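Prenska Band 2: Frequently Asked Questions

Last updated 25 Apr 2022

Which phones does the Prenska Band 2 work with?
Any phone running Android 8 or later, or iOS 13 or later. You need Bluetooth switched on and the Prenska app installed. Tablets will pair, but call alerts don't come through on them.

Can I use it without a phone nearby?
Yes, for most things. The band counts steps, tracks sleep and records heart rate on its own. It keeps the readings until it next connects. Weather, messages and music controls need the phone within range.

How long does the battery last?
Nine days with the standard settings. If you leave the screen always on, expect three. Continuous heart rate tracking at night takes another day off either figure.

How long does it take to charge?
Ninety minutes from empty. Use the cable in the box. The cable from the first Band has the pins the other way round and will not charge the Band 2.

Can I swim with it?
Yes, in a pool or in shallow sea water. Rinse it under the tap afterwards. Don't wear it in a sauna or a hot tub. Lock the screen before you get in, or the water will start tapping things for you.

Does it have GPS?
No. It uses the GPS in your phone when you start a run or a ride from the app. If you leave the phone at home, distance is worked out from your stride length, so set your height correctly in your profile.

How many workouts can it store?
The band holds 200 workouts. After that the oldest is overwritten. Workouts already copied to the app are not affected.

My step count is different from my phone's. Which is right?
Neither will be exact. In one of our walking checks Gwion Gape wore the band and carried a phone in his coat pocket. The band gave 1,369 steps and the phone gave 985. Phones miss short trips when they are left on a desk. Bands sometimes add a few when you wash up or clap.

Can I change the strap?
Yes. Push the small catch on the back and slide the strap out. Straps for the first Band fit the Band 2. The Brullside woven strap fits as well, but the metal one is too wide.

The band won't pair. What should I do?
Remove it from the Bluetooth list on your phone, then hold the side button for twelve seconds until the logo shows. Open the app and choose Add Device. Don't pair from the phone's own Bluetooth menu. If it still fails, restart the phone and try once more before contacting us.

Will I lose my data if I reset it?
Anything already synced is safe in your account. Anything still on the band is wiped.

How do I return a faulty band?
Fill in the returns form and put the order number on the outside of the packet. Perihan Akyol's team checks returns in the order they arrive and will email you when yours is opened. Keep your own straps, as we send replacements with a new one fitted.
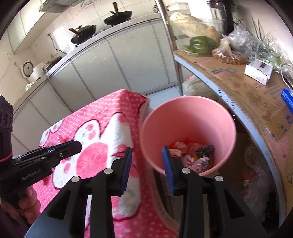

If the fault can't be found, we send the same band back to you at no charge, with a note of the tests we ran.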